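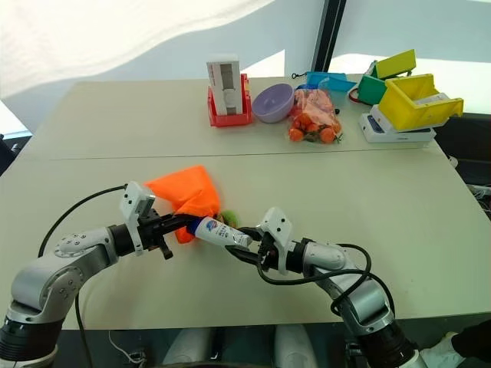
Makis Sarantis wrote in under the same heading to say he has been fighting the very same smell since spring, and could whoever gets an answer please leave it up for the rest of us. So I'll put the whole question down properly.

Getting a musty smell out of a secondhand wool rug

Posted in June by Azadeh Kiani
Filed under: Home & Cleaning > Floors and Rugs
Print this page | E-mail to a friend

Hello everyone, and thank you in advance for your patience with me. I bought a wool rug at an estate sale in Clindgate, mostly red with a dark blue border, and I love it to pieces. It had been rolled up in a basement for I don't know how many years, and it smells like it. Not terrible when you walk in the room, but get down on the floor with a toddler (which I do, a lot) and you get a good strong whiff of old cellar. I have vacuumed it front and back and put baking soda on it twice. The soda helped for a day or two and then the smell crept back, especially on damp mornings. A cleaning shop quoted me $166, more than I paid for the rug. Is there anything else I can try at home first? I'm nervous about the red running.

2 answers | Viewed 1,324 times

Answer from Zane Eglītis

Oh, I feel for you, I had one just like this from my aunt's house. Please go easy with the baking soda, as it works down into the base of the pile and is a bear to get back out. What finally helped mine was plain air and time. Pick a dry, breezy day and hang it over a porch rail with the back facing out, then flip it after lunch. Bring it in before the dew. I did this for most of a week, and on the last day I wiped the back with a cloth dampened with one part white vinegar to four parts water – damp, please, never dripping.

Test the red first. Press a wet white rag on a corner for a full minute and look at the rag. If there's any pink on it, skip the vinegar altogether and stick with the air.

Also check your pad. I threw mine out and bought a new felt one, and I suspect that was half the battle. If you see white fuzz or the backing cracks when you fold it, then I'd pay the shop, because that is mildew or rot and airing won't cure it.

Answer from Florian Trummer

just put it in the sun. worked for me. mine was cotton though

Was this page helpful? Tags: rugs, wool, odors, estate sale finds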